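17th July

Moved the Asari nodes to the new shelf. Six of them fit with the rails reversed, and the power cords reach if they go down the left side. Cristian labeled both ends of every network cable, so please keep it that way when you swap one.

Node 5 still shuts down under load. Ran the long job twice with the side panel on and it quit both times, the second time well before the halfway mark. With the panel off it finished. Fan curve was set to quiet, left over from when the rack stood next to Ruth's desk. Changed it to standard and put the panel back. Fans now hold at 2000 rpm at idle — louder, but the door shuts.

Memory order from Rizvi came two sticks short. Wilmer has written to them and they say August. Until then node 2 runs on half and should only get the small batches.

Thermal paste: the tube in the top drawer has separated, throw it out. The new one is in the cabinet with the wipes. Small dot in the middle, lid cleaned first, and write the date on the card inside the case. Ulises wants to try pads on one node. Fine by me, but pick one we can spare.

Still to do: copy the old job logs off the Wasteo drive, ask Fredy for the second cabinet key, rerun node 5 overnight with the panel on. 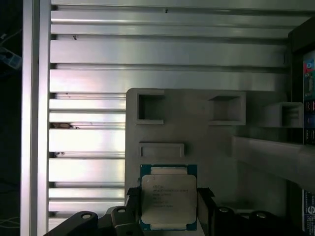
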